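Correcting the First Report: How News Sites Changed Their Stories After the Zastasero Market Attack

Student project report
Marlies Oberholzer and Roswitha Holzer
12 October 2025

1. Question

When an attack happens, the first reports often contain mistakes. The number of attackers is wrong, or a group is named too early. In our project we wanted to know what news sites do with such mistakes later. Do they tell the reader that the text was changed, or do they change it silently?

We chose the attack on the covered market in Zastasero. In the first hours many sites wrote that there were several attackers and that an armed group had claimed responsibility. The police later spoke of one man, and the claim came from an account with no known connection to the group.

2. Material

The articles come from the Donura archive, which keeps every saved version of a news page. Our search gave 3,377 versions. We could not read all of them with the same attention, so we drew a random sample of 200 versions and coded these by hand. The rest was only compared automatically with Ida, a small script written in the course of Dr. Moser. Ida marks sentences that were added, removed or reworded between one version and the next.

3. Coding

Both of us coded the full sample separately. For every version we noted who was named as the attacker, which source was given for this, and whether a correction note was present. Where we disagreed, we discussed the case and wrote down the decision. Most disagreements concerned the word "reportedly." We decided finally that it does not count as a source.

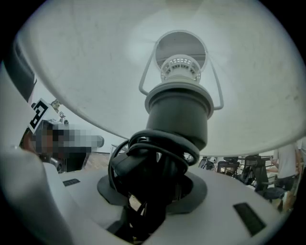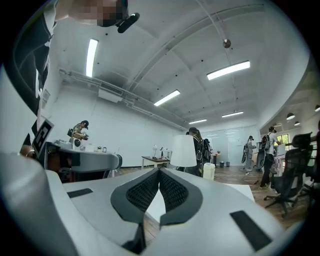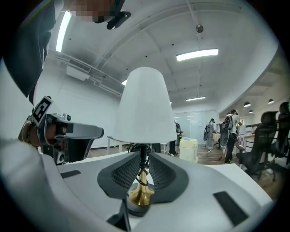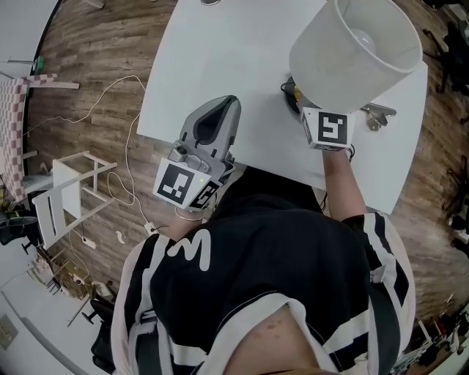 Fig. 2. Third picture: white table lamp held at its stem by a gripper.

4. Results

Silent changes were much more common than open ones. Many sites removed the claim of responsibility without a note, and often the headline was changed first while the old sentence stayed in the last paragraph. Sites that used a news agency text usually waited for the agency to send a new version. Only two sites in the sample kept a dated list of their corrections at the end of the article.

We also found a difference between the errors. The wrong number of attackers was corrected quickly. The wrong claim of responsibility stayed longer, and in some articles it was only made softer, for example from "the group said" to "the group is believed to be behind."

5. Limits

The archive does not save pages at regular times, so a short-lived version can be missing. Live blogs were left out, as Ida could not separate the single entries. We also did not interview any editors. Two newsrooms received our letter in October, but their answers had not arrived when we finished this text.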